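Bench Hand Wanted, Tidalance Workshop

Part time, mornings, starting in January

Tidalance is looking for a person who can look at a white tabletop and feel the need to keep it that way. If you have ever wiped down a table in a restaurant before the server got to it, please keep reading. If you think of a bench as a shelf that happens to be at waist height, we wish you luck with our competitors.

The job is looking after the work table and the space around it. You will clear it before each session, wipe it down after, put the tools back where the labels say they go, and defend the surface against coffee cups. Most of the coffee cups belong to Liam Blackburn, who is the workshop manager and will also be your boss. You will need tact, or failing that, speed.

We have tried doing without a bench hand. Everybody agreed to clean up after themselves, a sign-up sheet was taped to the door, and within a month the sheet itself was part of the mess. Hui-mei Peng found a sandwich in the screw drawer. It had been filed under M.

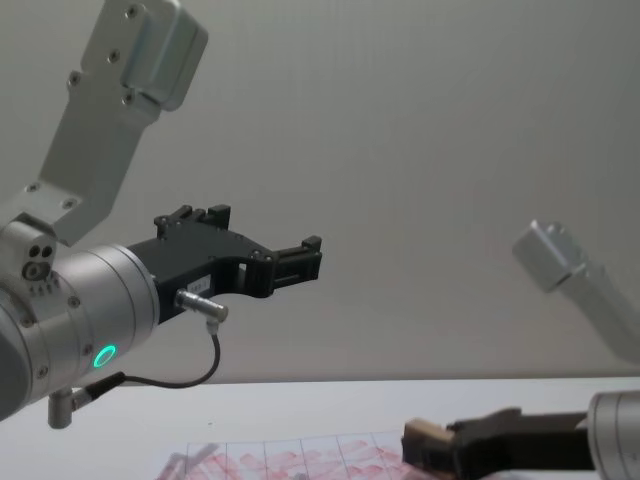

Do I need workshop experience?

Experience is welcome but we will teach you the routine. Former line cooks, librarians and people who have shared a bathroom with teenagers have all done well in this kind of work.

What you would be doing on a normal morning:

Wiping the tabletop with the mild cleaner. The strong cleaner is for the floor, whatever Liam tells you.
Sorting small screws by size and returning them to the drawers.
Coiling cables that have been left out, loosely, the way Oi-ling Kuo will show you on your first morning and again on your second.
Writing down what is running low. Oi-ling does the ordering and does not accept hints.
Leaving alone anything with a red tag on it.

We are after somebody who arrives on time, reads a label before sticking another one over it, and can say "is this yours?" to a senior engineer without apologizing. You should be fine on your feet for a few hours and able to lift a full box of supplies onto a shelf. Small hands are no advantage, but patience with small parts is.

A driver's license is not needed. Neither is a cover letter that mentions passion. We would like you to care about the table a normal amount, maybe slightly more.

The position is four mornings a week to begin with. There are 2 openings, so that one of you can take a vacation without the place sliding back into its natural state. Pay is hourly and we will tell you the rate when we first call. There is a $300 allowance for shoes and work clothes, paid with your first check. Parking is free. The vending machine is not, and it keeps the change.

To apply, send a few lines about yourself and the tidiest thing you have ever been responsible for to Sum-yee Kwan in the Tidalance office. Keep it under 500 words. Photos of your sock drawer are optional, though Sum-yee has asked me to say she does look at them.

Short interviews will be held at the workshop, and you will be asked to put away a tray of mixed parts while we pretend not to watch.

Posted 03/07/2025. Open until both places are filled.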